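6th August, finishing bench

Back on the oil and wax trials after far too long away, and I'm glad to be at it again, even with the heat making everything tacky. The Cerier oil went onto the test boards in March and I've let them sit on the windowsill all summer, which was partly laziness (fine, mostly laziness) but has given us a nice honest look at how the color shifts. The walnut has warmed up a good deal. The cherry I'd call handsome now, where in spring I thought it looked like weak tea.

What I keep coming back to is how much the grain direction matters once there's a big plain panel to look at. Streaks running top to bottom take the oil unevenly, amber next to chocolate, and I've grown fond of it. 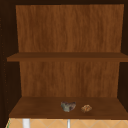 Gráinne Moriarty wrote in the margin of the last page that I'm flooding the boards and should wipe back after 15 minutes, well before it starts to drag, and that the Jumine wax won't fix a gummy coat, it'll only shine it up. Fair enough! I wiped the new set at 14 and they do feel cleaner under the hand, so I'll stick with her way.

Next job is the grooves. Oil loves to pool in them and then creep out overnight in little beads, so I've been going back with a folded rag and a blunt stick after 3 hours. Philomena Duggan has the soft brush from the Lynch order and I must get it back from her before the next coat.
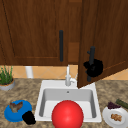
Vertical grain on the door, black bar handle.

Still to do: second coat on the ash, label the tins, rags out flat on the line and not in the bin.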